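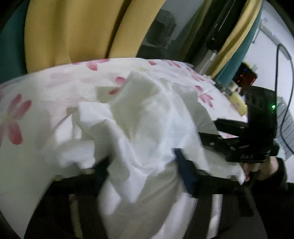 A white cloth, full of folds and wrinkles.

Why does cloth get wrinkles?

Take a clean T-shirt, squeeze it into a ball and sit on it while you read this page. When you open it again, it will be covered with lines. Now try the same with a woollen jumper. The jumper will look almost as it did before. Why are they so different?

Cloth is made of threads, and threads are made of fibres. A fibre is a very thin hair. Cotton fibres grow on a plant, around its seeds. Linen fibres come from the stem of a plant called flax. Wool grows on sheep. Polyester is made in a factory, from oil.

Let us look at cotton first. Inside each cotton fibre there are very long chains, much too small to see. The chains lie side by side and hold on to each other a little, like children holding hands in two long rows. When you bend the fibre, some of the chains slip. They let go of their old neighbours and take the hands of new ones. Now they are holding on in the bent shape, and the bend stays there. This is a wrinkle.

Water makes the slipping easier. It goes in between the chains and pushes them apart, so they let go quickly. When the water dries up, they join hands again wherever they happen to be. A wet shirt which is left in a heap will dry with all the shapes of the heap in it. If you hang it up straight, it dries much flatter.

An iron uses the same trick, but in the good direction. The steam and the heat make the chains let go, and the heavy iron pushes the fibres flat. Then the cloth cools and dries, and the chains hold on in their new flat places.

And the jumper? Wool fibres are wavy and springy, like the spring in a pen. You can bend them, and they jump back. Also, a jumper is knitted, so it is made of loops, and loops have space to move. Polyester does not drink much water, so a polyester shirt usually needs less ironing.

Some people like wrinkles very much. A pleated skirt is full of folds which somebody has made on purpose, with heat and pressure.

Try it yourself
You need two old cotton handkerchiefs and a little water.
1. Make one handkerchief wet and squeeze the water out. Leave the other one dry.
2. Roll each one into a tight ball and put a rubber band around it.
3. Leave them in a warm place until the wet one is dry inside too – this can take a few days.
4. Open both. Which one has the deeper lines?

New words
Fibre: a very thin hair from which thread is made.
Pleat: a fold in cloth, made on purpose.
Flax: a plant with blue flowers, used for making linen.

Text: Eldana Mamo
January 2023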